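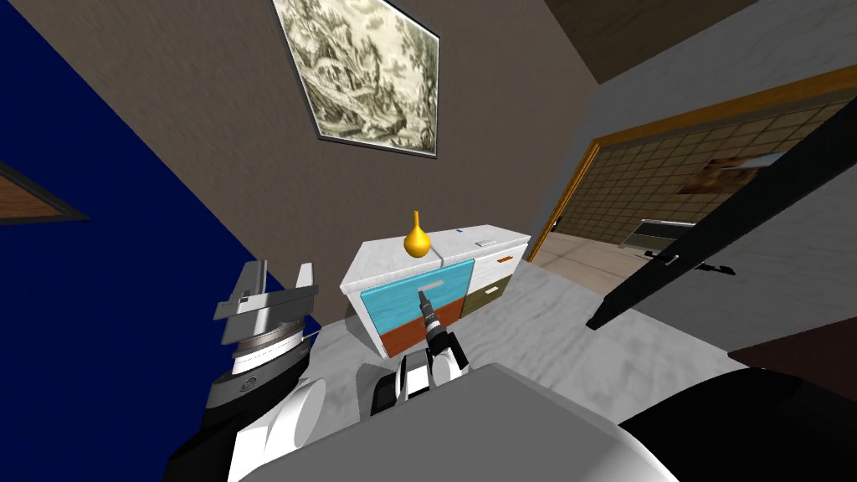

图1 抽屉操作任务的仿真环境。右臂夹爪末端触及蓝色抽屉的银色拉手，左臂夹爪张开。

Plernosau 人机协作研究所
“双臂操作示范的分段标注与策略学习”研究参与者招募公告

Plernosau 人机协作研究所现面向社会公开招募研究参与者，参加“双臂操作示范的分段标注与策略学习”项目第二阶段的实验。本项目由 Dörte Hamann 担任项目负责人，Kittipong Limsakul 负责实验实施与参与者联络。实验地点为研究所 Plirndale 园区 Declercq 楼。现将有关事项公告如下。

一、研究背景

从人类示范中学习操作策略，是目前双臂机器人研究中使用较多的一类方法。示范数据通常以整段轨迹的形式保存，从机械臂起动到任务完成为一条记录。对于拉开抽屉、关闭柜门这类与家具部件发生接触的任务，整段轨迹中包含接近、对准、接触、受力运动和脱离等性质不同的过程，各过程所需的控制精度差别较大。将整段轨迹不加区分地用于训练，所得策略在接近阶段往往表现平稳，而在夹爪与拉手发生接触前后容易出现偏移、滑脱或重复试探。

本项目提出的 Trusedby 方法，在示范结束后由操作者本人对轨迹进行回放，并标出各过程的分界点和自己认为不理想的片段。训练时，分界点用于确定各片段的权重，不理想片段降低权重，但予以保留。与由第三方标注的做法相比，操作者本人的标注能够反映操作时的意图，例如某次停顿属于有意对准，还是由于视角受限而产生的犹豫。

第一阶段实验共有 61 名参与者完成全部流程，任务限于单一抽屉和固定的家具位置。初步结果显示，采用本人标注训练的策略，在拉手接触环节的失败次数少于采用整段轨迹训练的策略；在家具位置发生变化的条件下，两者的差距缩小，现有样本不足以作出判断。另外，参与者之间标注分界点的习惯存在明显差异，有人习惯在夹爪接触拉手之前标注，有人则以抽屉开始移动为准。第一阶段的指导语对此未作统一规定，属于设计上的不足，第二阶段已作修订。

二、第二阶段的研究问题

（一）在抽屉位置、拉手形状及室内布置发生变化时，本人标注对策略表现的影响是否仍然存在。

（二）经过统一指导语培训后，不同参与者之间的标注一致性能否提高；一致性提高是否带来策略表现的改善。

（三）左右两臂分工不同的示范，是否需要分别标注。部分参与者在操作抽屉时只使用一侧手臂，另一侧保持静止；部分参与者会同时调整两侧手臂。现有方法对两种情形采用同一条时间轴，其合理性有待检验。

三、实验内容

全部操作均在仿真环境中进行，参与者不接触实体机器人。仿真环境为带有家具的室内房间，观察视角自机器人躯干上方向前下方俯视，两侧手臂末端均装有夹爪。参与者通过双手控制器分别操纵左、右臂，完成指定抽屉的开启和关闭。抽屉的颜色、大小和拉手样式随房间变化，每次任务开始前，由系统以文字提示目标抽屉。

每名参与者须参加 6 次实验，每次时长两小时，含休息时间。各次安排如下。

第一次：签署知情同意书，填写背景问卷，完成控制器使用练习和标注指导语培训。培训结束时设有一段练习标注，用于确认参与者已理解分界点的定义。练习标注不计成绩，未达到要求者可重做。

第二次至第五次：每次先进行操作示范，再对本次示范进行回放标注。各次使用的房间由系统随机分配。操作失败的示范同样需要标注，参与者无须自行删除或重录。

第六次：观看由训练所得策略执行的任务片段，对其动作进行评分，并接受简短访谈。评分片段可能来自参与者本人示范所训练的策略，也可能来自他人示范所训练的策略，评分时不作说明，访谈结束后告知。

相邻两次实验的间隔不少于一天，不多于两周。

四、招募人数与分组

第二阶段计划招募 165 人，随机分入三组，各组人数相等。第一组使用第一阶段的指导语，第二组使用修订后的统一指导语，第三组使用修订后的指导语并对左、右臂分别标注。分组由系统在第一次实验时完成，参与者和现场工作人员均不能更换组别。三组的实验次数、时长和报酬标准相同。

五、参与条件

申请人应同时符合下列条件：

1. 年满十八周岁，具有完全民事行为能力；
2. 双手可自如握持并操作控制器，左利手、右利手均可；
3. 裸眼或矫正视力正常，能够分辨常见颜色。任务提示中会使用颜色名称指明目标抽屉；
4. 能够阅读中文指导语，并以中文接受访谈；
5. 能够按约定时间完成全部六次实验。

无须具备机器人、编程或电子游戏方面的经验。研究所希望参与者的年龄与职业背景尽量多样，各年龄段均预留名额。

有下列情形之一的，不宜参加：曾参加本项目第一阶段实验；长时间注视屏幕后容易出现明显眩晕或恶心；有光敏性癫痫病史；手部或腕部近期受伤尚未恢复。对自身情况不能确定的，可在报名前向联络人咨询，咨询内容不计入研究数据。

六、报酬与费用

完成全部六次实验的参与者，可获得报酬 600 元，于第六次实验结束后通过银行转账支付。中途退出的，按已完成的次数折算支付，不扣减已完成部分。因设备故障导致实验中断的，该次视为已完成；需要补做的，补做时段另行计酬。

往返园区的公共交通费用凭票据报销。自行驾车者可使用 Declercq 楼北侧停车场，停车凭证在前台加盖印章后免费，油费不予报销。

七、风险与权益保障

实验期间可能出现的不适主要为视觉疲劳和手部疲劳。每次实验设有固定休息，参与者亦可随时要求暂停。参与者有权在任何时候退出研究，无须说明理由，退出不影响已完成部分的报酬，也不影响今后参加研究所其他项目。

本研究方案已通过研究所伦理审查。知情同意书全文在第一次实验前以电子邮件发送，请参与者提前阅读，签署前可就任何条款提出疑问。

八、数据的收集与使用

研究收集的数据包括：控制器输入信号、仿真环境中的机械臂轨迹、标注记录、问卷答案、评分结果及访谈录音。实验过程不拍摄参与者的面部影像。访谈录音转写为文字后即行销毁，转写稿中可识别个人身份的内容予以删除。

轨迹与标注记录以编号保存，编号与姓名的对照表由 Kittipong Limsakul 单独保管，在全部报酬支付完毕后销毁。对照表销毁之前，参与者可以要求删除本人的全部数据；销毁之后，因无法确认数据归属，不能再单独删除。

经匿名处理的轨迹与标注记录拟随论文公开，供其他研究者复核和使用。参与者可在知情同意书中单独选择是否同意公开，不同意公开的，仍可参加实验并获得同等报酬。

九、实验时间与地点

实验自四月起进行，额满为止。周一至周五设上午、下午和晚间时段，周六仅设上午时段。晚间时段名额有限，优先安排白天有固定工作的参与者。

地点：Plernosau 人机协作研究所 Plirndale 园区 Declercq 楼二层实验室。楼内设有电梯，实验台高度可以调节，使用轮椅的参与者可正常参加，请在报名表备注栏中注明。

十、报名方式

有意参加者请在研究所网站“参与研究”栏目下载报名表，填写后按栏目所列邮箱发送，邮件标题注明“第二阶段报名”及本人姓名。不便使用电子邮件的，可到 Declercq 楼前台领取纸质报名表，填妥后交回前台。

报名表须填写的内容包括姓名、年龄、联系方式、惯用手、可参加的时段，以及是否曾参加过研究所的其他实验。报名表不要求填写身份证件号码，请勿附寄证件复印件。

研究所在收到报名表后五个工作日内以邮件或电话答复，每周五集中安排下一周的实验时段。符合条件但暂无合适时段的，列入候补名单，有空缺时按报名先后通知。未获安排者的报名表在招募结束后销毁。

已确认的时段如需更改，请至少提前一天告知联络人。两次未经告知缺席的，视为退出研究。

实验安排及参与条件方面的问题，请联系 Kittipong Limsakul；研究内容及数据使用方面的问题，请联系项目负责人 Dörte Hamann。来函请注明公告名称。对研究过程有意见或投诉的，可直接向研究所伦理审查办公室提出，联系方式列于知情同意书末页。

Plernosau 人机协作研究所
双臂操作示范项目组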